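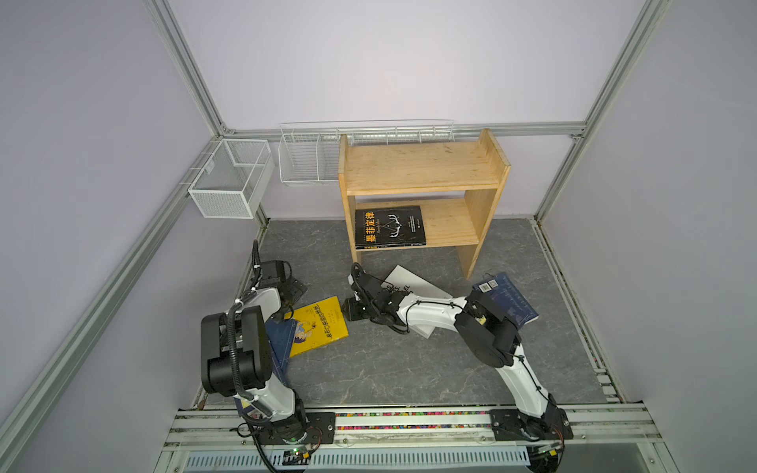 Four books on the floor and one on the lower shelf of the pine unit.

Small shelf, 600 books: Bresen reading room starts its sorting

Search this site Enter keywords Go

08/08/1999

The reading room in Bresen has begun to put its foreign language books in order, and the first of them are now going onto new places. The work will continue until all 600 books of this collection have been looked at, cleaned and given a shelf number.

The collection came to Bresen in July, when the language school on Jernarard Street moved to a smaller building and could not keep its library. Most of the books are in Chinese. There are also books in English and a few in other languages, among them dictionaries, school readers, and stories for children. Until now they were kept in boxes in the back hall, and readers could only borrow them if they asked at the desk and had patience.

The reading room has decided to show the books in a different way from the rest of its stock. In the main hall the books stand close together in high bookcases with only the spine to see. This is good for a reader who knows the title already, but many visitors of the foreign language section are beginners and they choose a book by its cover. For this reason some titles will stand with the front to the reader, on low shelf units of light pine with two levels. On one of these units there is now a black book with its name, "墨菲定律", in large yellow characters, and a white line drawing of antlers. In English the title is known as Murphy's Law.

The low units have no legs. Their side panels stand directly on the floor, so the lower shelf is easy to reach for children and for everybody who likes to sit down while choosing. The units were made by Brelteck, a furniture workshop in the same district, which also repaired the reading tables last winter. The reading room paid 35 for each unit, and this price was possible only as the workshop used boards that were left from another order.

Sorting is done on the floor, since the tables are needed for readers during the opening hours. The books are first laid out and then divided by language and by size. Paperbacks are put apart from books with hard covers, as they bend easily when they lean on a shelf for a long time. Any book which has still a barcode sticker from its former library will get a new one, and the old number will be written in the catalog so that the book can be traced if there is a question.

Books with loose pages will not be thrown away. They go to a separate box and will be glued in the autumn, when there is more time for it. Books which the reading room owns already in a better copy will be offered at the book table near the entrance. The money from this table is kept for new titles, and readers have already asked for more modern novels and for a good cookbook.

The new section will be in the room to the left of the main stairs, where the newspapers were before. The newspapers have moved to the front window, and the light is better there. The room is not large, but it will have space for 2 of the low units at the beginning, and more can be added along the wall later. A reader may take up to five books home at the same time and keep them for three weeks. For children the rules are the same, only that a parent has to sign the card.

Together with the foreign language section, the reading room will own more than 1,000 books for readers who study a language at home. A printed list of the Chinese titles, with a short English translation of each, is being prepared and will lie at the desk. It will be free to look at, and copies can be made on the machine in the corridor at the usual price.

During the sorting the books can be borrowed in the normal way if they have already their new number. The boxes which are not opened yet are closed for readers. People who have Chinese or English books at home and want to give them are kindly asked to wait with this until the shelves are filled, as there is at the moment no place to store them.

Related items
Manalastas bus stop moved to other side of the road
Reading tables at Bresen repaired and back in use
Language school leaves Jernarard Street
Summer opening hours of the reading room
Brelteck workshop looks for apprentices
Book table: what was sold in July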